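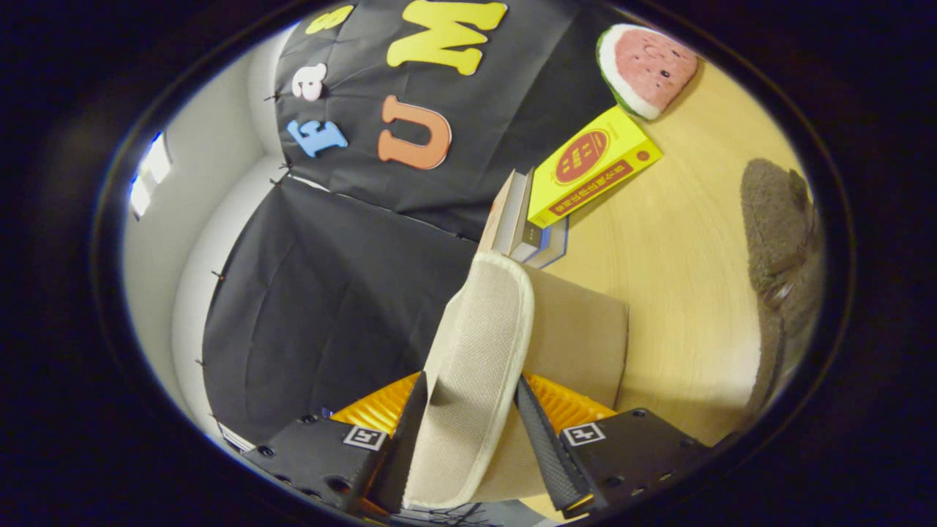 Slide 1: two slippers, some books, a slice of watermelon

Okay, hi everyone, can you hear me in the back? Wait for the thumbs up.

I'm Deirdre, this is the Wednesday talk on stuff that doesn't live where it landed. Leave the slide up while people find seats.

So, first thing I want to ask you. Where does a slipper go? Let them shout. Somebody will say "by the bed," somebody will say "on the floor, obviously," and both are fine. Now hands up if you've ever found one on a table. Keep your hand up if it was the dining table. (Mine's up!)

Look at the slide again. Cream woven upper, thick white rim, a perfectly nice slipper, and it's up at table height with a stack of books and a plush watermelon. That mix is my favorite thing in the whole talk. Footwear, reading, toy. Three different homes, one tabletop.

Tell the Hurkar story here, but keep it short. I had a rented apartment there with 433 square feet and one good flat surface, and I put everything on it. Mail, keys, a hat, my lunch. I ate standing up for most of April and thought I had a kitchen problem.

Then the Bláthnaid bit. Bláthnaid Noonan came over, looked at the table and said, "Pick up one thing and walk." No baskets, no labels, no trip to the store. You take the thing in your hand all the way home before you touch another one. I sulked, then I tried it.

Pause. Drink water.

Practical part, slow down:
Start with whatever belongs on the floor. Slippers, shoes, bags.
Soft toys next, they take up loads of room and weigh nothing.
Books last. You will open one. I always open one.
Set a timer for 10 minutes and stop when it rings, even if you're in the mood.

If the Clirkik people are in, mention that their hall table is what got me writing this talk. They know what they did.

Skip the shelf section if we're past 60 minutes. Questions, then coffee. Ask whoever's nearest the door to get the lights, and remember to take the clicker out of my pocket this time.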